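I've been meaning to write up Pevero for months, mostly so I can stop typing the same long email to people who ask me which portfolio tracker I use. So, the long email, one last time.

Some background so you know whose opinion you're getting. I'm a regular person with a retirement account from my current job, another from an old job that I never rolled over, a brokerage account I opened when I was feeling confident, and a small pile of savings bonds. I don't day trade. I check things on Monday night with a cup of tea and otherwise try to leave it all alone. For years I did this in a spreadsheet, and the spreadsheet was fine until I started holding a couple of foreign funds and had to deal with currencies, and then it was very much not fine.

Pevero costs $49 a year. There's a free version too, but it only lets you hook up one account, so for me it was more of a demo. I paid after a week.

## Getting set up

Linking accounts took me most of an evening. My brokerage and my current retirement plan connected right away. The old retirement plan did not, and it kept not connecting, and I ended up exporting a file from their website and uploading it by hand (which I now do every quarter, grumbling). The import screen is good, though! It shows you your columns next to its columns and you drag a line between them, and if it can't figure out a ticker it asks you instead of quietly skipping the row. I brought in 553 transactions going back to my very first fund purchase and only had to fix the ones where my own spreadsheet was wrong. I'd entered one dividend twice, years ago, and had been carrying that mistake around ever since.

The savings bonds you add as "other assets" with a value you type in yourself. It won't work out the interest for you. I knew that going in, but it still feels like a strange thing to leave out.

## What I like

The income page, more than anything. It lays out every dividend and interest payment by month, past ones in solid bars and expected ones in outline, and you can click a bar and see which holding it came from. I used to have only a foggy idea that June was a good month and the one after it wasn't. Now I can see it, and I've stopped worrying when the cash balance looks thin in between.

Second is the fee report. It takes the expense ratio on each fund, multiplies it by what you hold, and gives you the number in dollars. Mine came to $178 a year, and most of that was a single target-date fund in the old retirement plan that I hadn't thought about since I left that job. I'm not telling anybody what to do about their own funds, but seeing it as dollars got me to sit down and read the thing's fact sheet, which the percentage never had.

The currency handling works the way I always wanted my spreadsheet to. You can flip a switch and see how much of a gain came from the fund itself and how much came from the exchange rate. One of my foreign funds looked like a star, and it was nearly all exchange rate. Humbling!

I also like that it doesn't nag. There are no confetti animations, no "users like you bought" nonsense, and the weekly email is short enough to read standing up.

## What I don't

The phone app is slow. Opening it on my phone takes long enough that I usually just wait until I'm at my computer. It also logs me out constantly. I get that it's a money app and it should be careful, but I've had to do the whole code-by-text routine twice in the same lunch.

The rebalancing tool is half there. You can set targets (I have 4 buckets: US stocks, foreign stocks, bonds, cash) and it will tell you how far off you are, but it treats every account as one big pot. It'll happily suggest selling something in the taxable account when I could make the same change in the retirement account with no tax bill at all. You have to know that yourself. If you're new to this, please don't follow those suggestions blindly.

And the performance numbers need more explaining. There are two kinds of return on the main page, one that takes into account when you put money in and one that doesn't, and the labels are tiny. I spent a whole evening thinking Pevero had my returns wrong when I was comparing the one kind to the other kind from my broker's statement. The help article does cover it. It's just buried under three other help articles.

## Compared with Prakwood

I ran Prakwood alongside it for a month, since that's the other one people bring up. Prakwood is prettier and the phone app is a lot faster. It also does budgeting, so if you want your grocery spending and your index funds in the same place, it'll probably suit you better. I don't. I found the investing side pretty thin, with no lot-by-lot view and no way to correct a cost basis without emailing support. Support did answer, to be fair, and they were lovely about it.

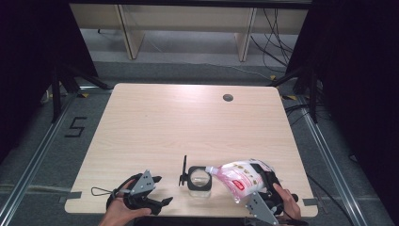

Sólveig Mikkelsen left a comment on my first draft of this and disagrees with me about the cost basis. Her view is that you shouldn't be correcting it in a tracker anyway, because your broker's number is the one that gets reported, and if the two don't match you ought to fix it at the source. She moved her accounts from Drustingate to a new broker last year, the basis on her older shares came across blank, and she says that having a tracker fill in the gap would only have hidden the problem until she sold something.

That's fair, and I've changed my habits a little. I still want the edit button, but I now put a note on every lot I've touched, and I've written to my own broker about two of them. One got fixed within the week. The other is "under review."

She also asked about exporting, which I should have covered. You can download everything as a plain CSV from the settings page, including your notes, on the paid plan. On the free plan you get holdings only. I do a download every time I finish a quarterly update and stick it in a folder with my tax stuff.

## Who I'd recommend it to

If all your money is in one place, skip it. Your broker's own website will show you most of this for nothing. If you've got accounts scattered around from different jobs, or anything in another currency, I think it's worth the fee, and I've renewed. A couple of readers have asked about the Vigfúsdóttir method spreadsheet, the one with the colored tabs, and whether Pevero can import it. It can, but save it as a CSV first and delete the summary rows at the bottom, or you'll end up with a holding called "Total" that doubles your net worth. It was a nice few minutes.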